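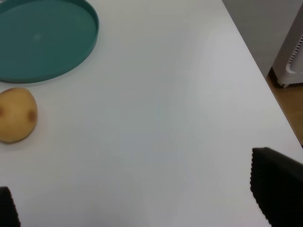
Mesen round tray in teal on a Stollthorpe worktop, matte white. Potato not included.

Mesen Round Tray
Item no. 2689
Supplied by Khoury Catering & Canteen Equipment, Rollville

The Mesen is a round plastic tray with a flat base and a raised rim that runs the full circumference. It is intended for sorting, portioning and carrying dry or damp foods over short distances: root vegetables, bread rolls, whole fruit, wrapped items. It is used in school kitchens, training kitchens and small canteens where a rectangular tray takes up too much of the bench.

The interior is one level with no ribs, dividers or molded pattern. Small produce can be placed anywhere on it and pushed to the rim with the side of the hand. The rim holds round items when the tray is carried level. It will not hold them if the tray is tipped, and the tray should not be used as a scoop.

Color

Teal is the standard color and is kept in stock. Under side light the rim can read a shade darker than the base. The color goes all the way through the plastic, so light knife marks do not expose a different layer underneath. Other colors are made to order in June only, when the supplier runs its short batches. Orders for these must reach us before the end of the preceding month.

Use with light-skinned produce

Potatoes, parsnips, onions and similar items with tan or pale skins stand out well against teal. Blemishes, eyes and soil marks are easier to find than on a beige or brown tray. For grading, we suggest the following arrangement: tray to the left of the operator, ungraded produce directly on the worktop, accepted pieces into the tray. Left-handed operators should reverse it.

Wash produce before it goes into the tray if the tray will later be used for ready-to-eat food. Otherwise keep one tray for unwashed items and mark it on the underside.

Worktop compatibility

The base sits flat on any level surface. We test on the Stollthorpe worktop (item no. 2835), a smooth matte white top sold separately. Matte surfaces are preferred for grading work – gloss tops throw back overhead light and make small brown marks harder to judge. The tray has no rubber feet. On a wet top it will slide, and a damp cloth folded under the base is sufficient to stop this.

Leave a clear margin between the tray and the edge of the table. Carts and floor-standing appliances parked against a nearby wall should be far enough away that the operator can walk past without reaching over the tray.

Cleaning

Wash by hand in warm water with ordinary dish detergent, or place in the upper rack of a dishwasher. Do not use wire wool or abrasive powder. Starch from cut potatoes dries to a white film if left overnight. Soak in warm water for 17 minutes and wipe off. Beet and turmeric will stain. The stain fades over several washes but may not disappear completely.

Dry before stacking. Trays stacked wet tend to stick together, and pulling them apart by the rim is the most common cause of cracking.

Storage

Stack base down, to a maximum of 9 high. Taller stacks lean. Keep away from ovens, hotplates and heater outlets. The tray is not suitable for use in an oven or microwave, and hot pans should not be set down on it.

Ordering

The tray is sold singly or in packs of 9. Packs ship flat-stacked with a paper sheet between trays. Single trays ship in a padded sleeve, with no outer carton unless requested. Orders received before noon leave the Rollville warehouse the same working day. Collection is possible from the side counter – please quote the item number, as the oval tray is stored on the same shelf and the labels look alike.

Returns are accepted for unused trays in the original packing. Trays that arrive cracked are replaced on receipt of a photo showing the damage and the packing slip.

The Stollthorpe worktop ships separately on a pallet and cannot be combined with tray orders for delivery. Allow for two people to unload it.

Revision note

Page revised 29th March. Stack height corrected in the storage section. Dishwasher instruction changed from "any rack" to "upper rack". No change to the tray itself.

Technical questions: Bilal Zoubi, product desk, Khoury Rollville. Please include the item number and, for cleaning questions, the name of the detergent in use.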